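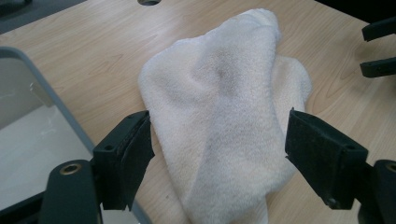 A white sock between the fingers of one of our hand-held grippers.

About Pratisum

We write house rules for people who work with grippers, and we love doing it! Pratisum began as a side job at Rarnia, where a handful of us kept getting asked the same things by workshops that had bought good kit and had no shared way of using it. How do you hold the tool? When is a pad too worn? Who is allowed to change a setting, and where do they write it down? We started answering on paper, the paper grew into a handbook, and the handbook turned into a small company with its own kettle.

Most of our days are spent at a table with a tool in one hand and something ordinary in front of us. Soft things are our favourites. A sock folds over itself, hides its own edges and never lies the same way twice, so any rule that holds up for socks has earned its place in the book. Stiff boxes come later (they are much easier to write about).

How we write a rule

Every rule starts with someone doing the job. One person works, another watches and takes notes, and then they swap. If the two sets of notes disagree, we talk it through and do the job again before a word goes into the handbook. We keep the wording plain - "close the fingers slowly until the cloth stops moving" beats a paragraph about force any day, at least for someone on their first morning.

The handbook is sorted into 4 parts: before you start, while you hold, when you let go, and at the end of the day. The first part gets the most questions and we are really fond of it. It asks you to look at the tool before you look at the task. Check the foam on both fingers, edge and tip. Check the screws. Write down what you find, even when the answer is the same as yesterday. Then open the fingers over a bare bit of table, well clear of the item, and have a good look at the gap between them.
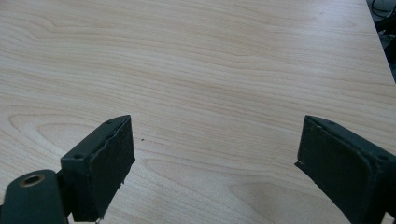
Heikki Lindqvist would put that last check on page one in red ink, and has told us so at every review: a person who skips the look at the empty gap will blame the cloth for a crooked finger all afternoon. We gave in. It is on page one, in black.

Sharing and changing the rules

Anyone who uses the handbook can ask for a change. Send us the rule, what you did, and what you would like it to say. Ristić sent back so many notes on letting go that we rewrote the whole part, and it is far better for it! Plela uses a shorter version for new starters, with larger print and room for pencil marks.

Old wording stays in the back of the book with a line on why it went. We find people trust a rule more when they can see what it used to be. The next round of changes comes out in June, and requests are welcome until then.

Page last updated 21/05/2025

Shared 4 times
2 comments

Maren
We put the "before you start" part on the wall next to our bench. Any chance of a version for left-handed users? The bit about where to stand reads backwards for me.

Pratisum
Good catch, Maren, and yes please - send us your wording and we'll try it at our own table before June.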